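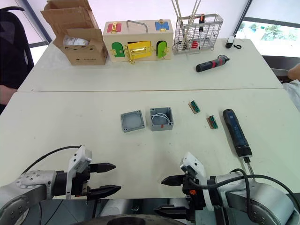 I've been on the Plelura trial for two weeks now, and my inbox is full of people asking if the two-arm kit is worth it, so let's talk! The short version is that I like the arms a lot and the software a bit less. Setup took me 29 minutes with the printed guide (Quang Phan did his in 15, show-off), and most of that was me hunting for the right cable. The job I care about is small electrical assembly, so my test parts are the gray plastic junction boxes in the middle, the deeper one with its coil of white wire inside, plus a couple of those little green terminal blocks. The pointed black fingers suit parts like that really nicely. The cordless screwdriver is a tougher ask, and I've spent more evenings on it than I want to admit.

Now the grumbles. The app logs you out after 60 minutes, even in the middle of a teaching session, and the save button is buried under 2 menus (why??). I wrote to support on a Monday and Margareta Stoica got back to me the same afternoon with a workaround, so points for that. She says a fix is coming in October. The Pramach kit I tried before this had a nicer app, but the arms felt sluggish and I never warmed to it. I'm keeping the Plelura for another month and will post my settings once I've tidied them up.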